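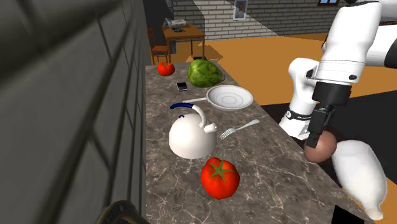 Kettle, plate and vegetables on the marble counter.

Fornenance Stone Sealer, one-quart bottle

I bought this sealer in October for a kitchen counter and a small bathroom vanity. I have now been through one full application and one touch-up, and this is what I found.

The Fornenance comes ready to use. You don't mix it with anything. The bottle has a plain screw cap and no spout, so pour it into a shallow dish first or you will waste a good amount. It has a mild smell that was gone by the next morning with a window open. The liquid is thin, close to water, and it runs if you put too much near a sink cutout.

Coverage was better than I expected. The label says two coats. I did two on the counter and one on the vanity and still had a third of the bottle left. Drying time between coats is 4 hours, and the instructions ask you to keep water off the stone overnight after the last one. I started at 7 in the morning and we ate takeout that evening.
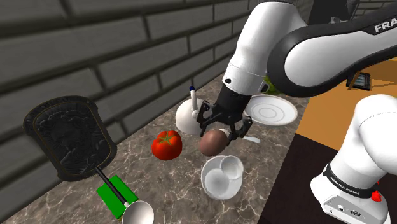 Wipe off the extra before it dries. The instructions say to do this after 10 minutes, but in a warm room I would go sooner. I left one patch too long by the stove and got a hazy film that took a good deal of rubbing with a dry cotton cloth. Microfiber worked less well and left lint on the rough edge of the stone.

For stains, I tried coffee, olive oil and red wine on an offcut left over from the install. Coffee and oil wiped up clean after an hour. The wine left a faint ring. Lemon juice dulled the polish, as it will on any marble, sealed or not. A sealer slows down stains. It does not stop acid from etching, and the front label could be clearer on that.

I used Nurkska on our last counter. It costs less, and it was fine for the first year, but it needed three coats and it darkened the stone a shade. The Fornenance has not changed the color that I can tell - I held the offcut up against the counter to check. Barreto makes a spray version that is easier to put on, but I would keep it for floors or a shower wall.

I paid $18 for the quart at Pundeo. Shipping was slow and the box had leaked a little at the cap, though not enough to send back.

Water still beads everywhere except right behind the faucet, where I did the touch-up. I plan to redo the whole counter once a year.

Pros: no mixing, no color change, low odor
Cons: no spout, hazes fast, vague label

Rating: 4 out of 5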